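INTRODUCTORY OPERATIONS: QUEUES AND WAITING LINES
Handout for Lecture 4
Obed Odoi

Most of you will have read the Sowah chapter by now, or at least carried it to the library and back. It's fine on the algebra. What it lacks is any sign that the author ever stood in a line, so these notes try to fill that gap.

4.1 What we need to describe a queue

Three quantities do nearly all the work. The arrival rate (lambda) is how many customers turn up per hour. The service rate (mu) is how many one server could get through per hour if never left idle. The number of servers (c) is the figure management would like to reduce.

Utilization (rho) is lambda divided by c times mu. If rho is greater than 1, the line grows until people give up, the doors close, or somebody writes to the newspaper. If rho equals 1 exactly, and there is any randomness at all, the line still grows without limit, only at a more dignified pace. Every year a third of the class writes on the midterm that a rho of 1 is "perfectly efficient." Please don't be in that third.

4.2 Little's Law

L = lambda x W. The average number of customers in the system equals the arrival rate times the average time each one spends in it. It doesn't care about the distribution of arrivals, the distribution of service times, or the order in which people are served. It does want a system that has settled down, and it wants L, lambda and W measured on the same system. If you count the people in the lineup but time them all the way to the parking lot, the law will punish you.
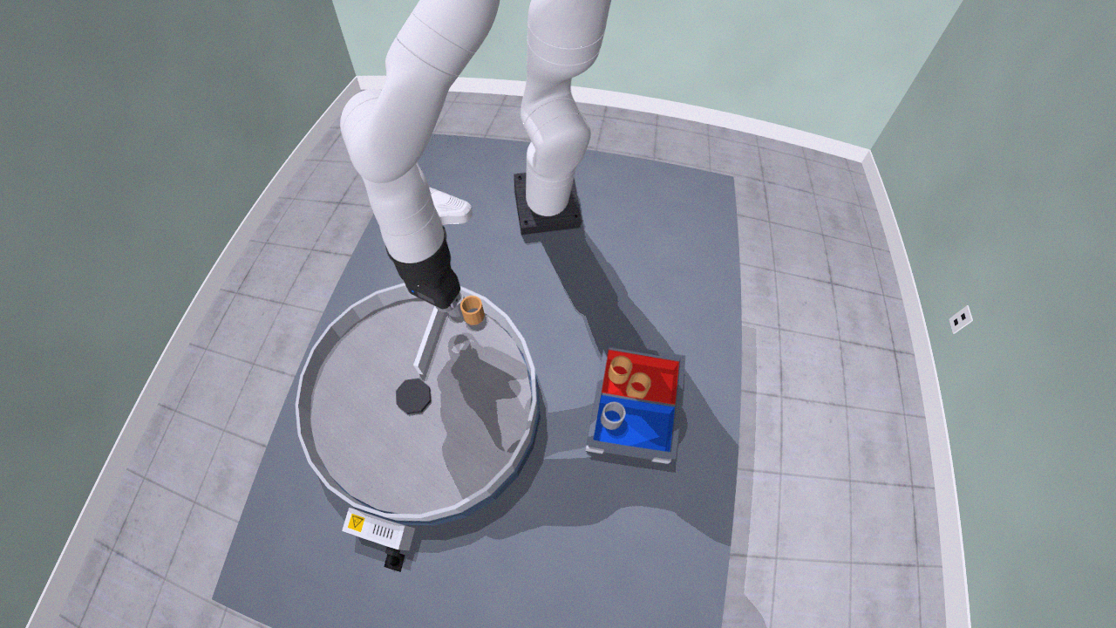

Does Little's Law still hold if the last person in line is served first?

It holds for the averages, whatever the order of service. What changes is the spread: serving the newest arrival first leaves some customers delighted and a few others growing old at the back. Mean wait is the same provided the order ignores how long each job will take.

4.3 A worked case: the Honolo ferry counter

The counter at Honolo has one ticket clerk. In December, passengers arrive at 15 per hour and the clerk can serve 22 per hour. Assume Poisson arrivals and exponential service times, which is to say the M/M/1 model, which is to say we are about to be optimistic.

rho = 15/22 = 0.682
L = rho/(1 - rho) = 2.14 passengers
W = 1/(mu - lambda) = 1/7 hour, or 8.6 minutes
Wq = W - 1/mu = 5.8 minutes spent waiting before service

Check it with Little: 15 x 1/7 = 2.14. Good.

Now let arrivals rise to 20 per hour. W becomes half an hour. A one-third increase in customers has made the visit three and a half times as long, with the same clerk working at the same speed. The clerk will be blamed anyway. Sketch the curve of W against rho yourselves and pin it over your desk. It stays nearly flat, then bends, then goes through the ceiling, and most public services are run just past the bend.

4.4 Pooling

Fundholm Savings used to run four tellers with four separate lines. It then moved to a single line feeding all four. Same tellers, same customers, shorter average wait, because a teller can no longer stand idle while someone waits two windows over. Customers complained, of course, as one long line looks worse than four short ones. The colour of the rope was also raised.

Pooling goes wrong when jobs differ wildly. Express checkouts exist so that a litre of milk need not wait behind a month of groceries.
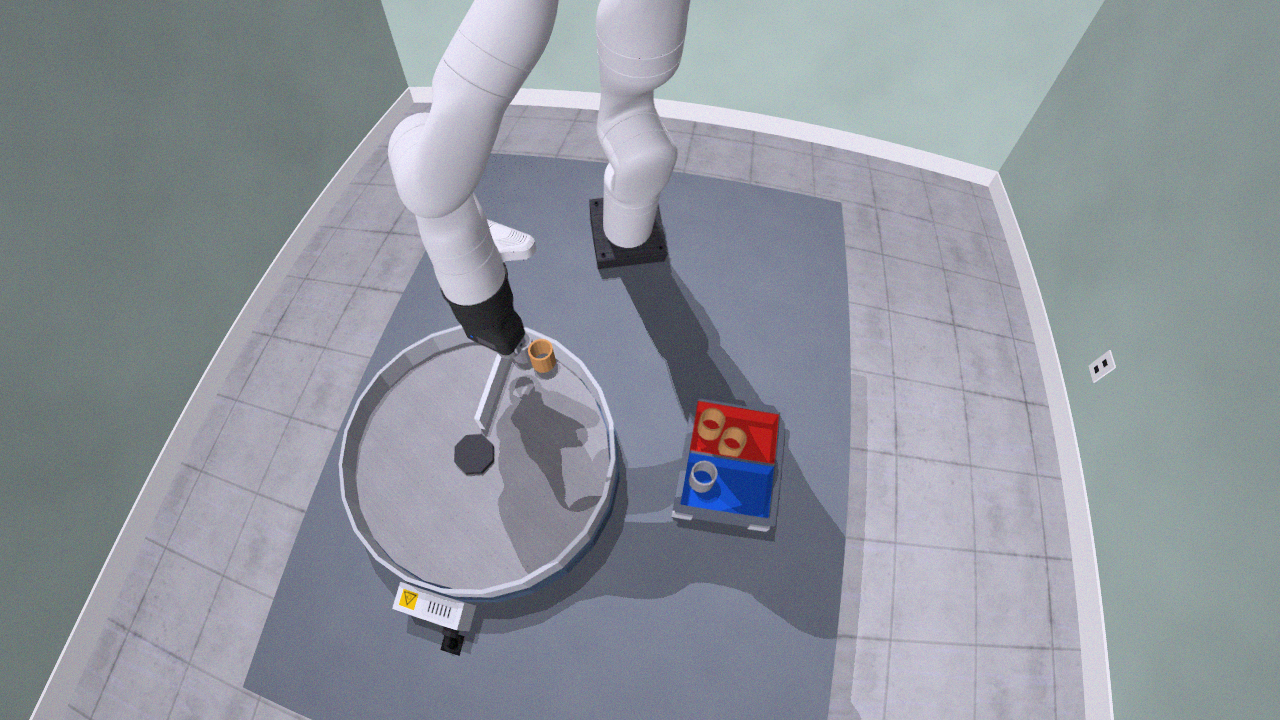

4.5 Closed systems

In a closed queue the customers never leave. They go round: from working, to waiting, to being served, and back to working. The usual textbook case is a mechanic looking after a fixed set of machines. For our purposes, picture the round tray with its black hub in the middle, and let the lone orange cup near the far rim be the whole population. With one customer there is never a queue, only service and time away, so the throughput is 1/(service time + time away). Add a second customer and the two may collide at the server. Add more and throughput climbs toward mu and sits there, while the waiting goes on rising. The arrival rate now depends on how many are already in line, so the M/M/1 formulas above do not apply. Don't use them on Problem 3.

4.6 Problems

1. The Greltberg passport office receives 1,475 applications a week and holds each for four weeks on average. How many are in the building? State what you assumed.

2. For the Honolo counter, find the arrival rate at which utilization reaches 80 percent, and find W at that rate.

3. A repair shop has one mechanic and two machines. Draw the states, label the transitions, and find the fraction of time the mechanic is idle.

Show units. Solutions go in the box outside my office, the one with the slot.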